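工单编号：885
标题：红色台灯亮几分钟后自行熄灭，灯罩角度固定不住
状态：已解决
优先级：低
提交日期：2023年9月16日
类别：家具与照明
处理组：Worku 楼内支持

问题描述（提交人填写）

398 室木桌上的红色台灯，打开后能正常亮，过几分钟自己灭。关掉再开，有时马上亮，有时要等一会儿。灯泡没有闪烁，直接就灭了。另外灯罩往下压的时候停不住，松手会慢慢抬起来，光打到墙上，桌面中间偏暗。

台灯是 8 月和一批办公椅一起从 Stollammont 订的，型号标的是 Sedine 小号，红色。同批订了两盏，另一盏在隔壁房间，没有出现这个情况。

已经试过的办法：
换过一个灯泡，现象一样。
换过墙上的插座，现象一样。
拧过灯杆下面的旋钮，能紧一点，第二天又松了。

希望修好或者换一盏。晚上桌面上要看小零件，靠顶灯不够。

第一次回复（支持组）

收到。请补充以下信息：
1. 台灯插在墙上还是插在拖线板上，拖线板上还接了什么。
2. 熄灭时拖线板上的其他东西有没有断电。
3. 灯泡的功率，印在灯泡金属口旁边。
4. 灯罩平时停在什么角度，台灯放在桌上什么位置。

在查清之前，人离开房间时请把台灯插头拔下来，不要只关开关。

提交人回复

1. 平时插在拖线板上，拖线板接在一根延长线上。试墙插的时候是直接插的，也会灭。
2. 其他东西没有断电，只有台灯灭。
3. 原来的灯泡印的字磨掉了，看不清。新换的是从柜子里拿的，盒子没有了。
4. 附上桌子现在的样子。

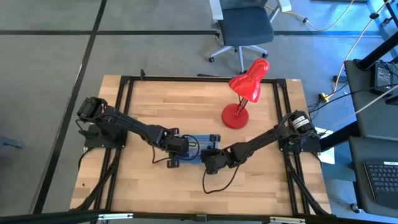

支持组记录：台灯的两个问题分开查，先查熄灭，再查灯罩。插座和拖线板基本可以排除，直接插墙插时现象相同，同一拖线板上的其他设备也没有断电。剩下的可能是灯泡、灯座、开关和灯线。从照片看，灯罩朝右上方翘着，没有对着桌面，和描述里说的停不住相符。椅子后面的黄色延长线直接铺在地上，和本次故障无关，但椅子带脚轮，来回推会压到线，处理台灯时一并整理。

安排上门检查，请提前把灯关掉，让灯罩凉下来。

上门检查记录

拔下插头，取下灯泡。灯泡底部的焊点正常，没有发黑。灯座里的中心弹片偏低，贴着底，灯泡拧到头也只是勉强碰到。灯座外圈没有烧痕，内壁有轻微变色。

接着检查开关，按了多次，手感一致，用万用表测通断正常。灯线从底座出口到插头逐段弯折，通断没有变化。灯杆活动关节处的线也试过，抬起和压下都没有断开。

装回灯泡通电，亮了几分钟后熄灭。不动开关，隔着手套把灯泡再往里拧一点，灯又亮。由此判断是灯座弹片接触不良，受热后接触变差，断开。

柜子里那个灯泡的功率无法确认，不再使用，换成标注清楚的 LED 灯泡。

弹片的处理：断电，确认插头已经拔下并放在看得见的地方，用木片把中心弹片向上拨起一点，不用金属工具。拨完后装灯泡，拧到头能感觉到弹片的压力。通电观察一小时，没有熄灭。

灯罩的处理：旋钮里面的垫片磨薄了，所以拧紧后撑不了多久。手头没有原厂垫片，从 Kirov 的备件盒里找到外径相同的橡胶垫，两面各垫一片，重新拧紧。灯罩压到朝下的位置，松手后没有抬起。上下各活动几次，仍能停住。

延长线的处理：从椅子后面挪开，改为贴墙脚走，用线夹固定。椅子推到桌边和拉出来都不再经过这根线。桌上其他线没有动，由使用人自己管理。

检查后说明（发给提交人）

台灯可以继续使用，请注意几点：
灯泡用 LED 的，功率不要超过灯座旁标签上的数值。
调灯罩时握住灯杆上端再转，不要直接扳灯罩边。
旋钮拧到停得住就可以，拧得太紧会把垫片压坏。
再出现自己熄灭的情况，先拔插头，不要反复开关，在本工单下留言即可，不用另开新单。

提交人回复

这几天晚上都开着，没有再灭。灯罩也能停住，现在光可以打到桌面中间。有一次灯罩往下滑了一点，自己拧了旋钮以后就好了。

另外问一下，隔壁那盏同型号的要不要也看看？目前没有问题，只是旋钮转起来也有点松。

支持组回复

隔壁那盏已顺路检查。灯座弹片高度正常，通电一小时没有熄灭。旋钮垫片有磨损，程度较轻，已换成同样的橡胶垫。灯泡也统一换成 LED。

延长线目前是临时用法。如果这张桌子长期放在现在的位置，建议申请在附近加一个墙插，申请走另一张表，类别选“电源”。表交上来之后由我们现场量位置。

采购备注：Sedine 小号的垫片已向 Stollammont 询问能否单独购买，对方答复可以随下一批货寄来，到货后存入备件盒，标签写本工单编号。台灯本身不退换。

处理结果：灯座弹片接触不良，已调整；灯罩旋钮垫片磨损，已更换；延长线已重新布置。
关闭方式：提交人确认后关闭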